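Line Cooks and Counter Staff Wanted - Hollis Street Lunch Room
Posted July 10, 2019
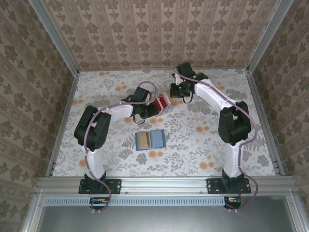

Two arms at the rail, with a red and white box.

Carkano is hiring for the new lunch room on Hollis Street. Opening in October, training before that. Need line cooks, counter people and one prep lead. Full time and part time both.

What we do: low carb and gluten free lunches, plus a regular menu for everybody else. Burger bowls, roast chicken by the half, big salads, egg plates, soup. Friday is fish. Customers order at the counter, you build it in front of them, they pay by the plate. 1,347 lunches out of our Lolari kitchen last month and that one only seats 18. Hollis is bigger so we need more hands.

LINE COOKS (full time)
Flat top, fryer, ovens. A year on a line someplace busy, any kind of food. You need to keep the gluten free side seperate, own pans, own tongs, own fryer, no shortcuts. People get sick if we mess that up. We'll teach you our system but you have to care about it. Lifting up to 50 lbs, on your feet the whole shift.

COUNTER (full and part time)
No experience needed. Taking orders, plating, running the register, wiping down. You'll get a lot of questions. What's in the dressing, is there sugar in the rub, can I swap the rice for greens. All answers are in the binder, and if it's not in the binder go ask the kitchen. Don't guess.

PREP LEAD (one opening)
Early start, 5:30 am. Chopping, portioning, sauces, labels, checking in the Binus produce delivery when it comes and sending back what's no good. Must be able to read a recipe, scale it up and write a clear label. Food handler card required on day one for this job, everyone else has 30 days. Some supervising, two or three people most mornings.

HOURS
Lunch only, we close at 3. Cooks are usually out by 4. No nights. Saturdays maybe later on, not decided yet, will ask before we schedule anybody.

PAY
Counter $13 plus a share of tips. Cooks $15 to $17 depending on experiance. Prep lead $18. Paid every two weeks. Free lunch every shift, off either menu. $200 bonus after your first 90 days, all jobs.

Also: shirts and aprons provided, you bring black pants and non slip shoes. Parking behind the building is for customers till 2 so plan on the street or the bus. Bus stops at the corner.

HOW TO APPLY
Come by the Lolari kitchen between 2 and 4, side door, ask for an application. Or mail it to Carkano, PO Box 1726. Yes the full address for Lolari is on the menu. Put which job you want at the top, and what days you can NOT work. Resume is nice for cooks and the prep lead, not needed for counter. One work reference please with a phone number that works.

Cooks will be asked to do a short paid tryout, two hours, lunch rush. Bring your own knife if you like it better than ours.

Already applied in the spring? Apply again, we cleared out the old pile. Under 18 ok for counter only, with a work permit.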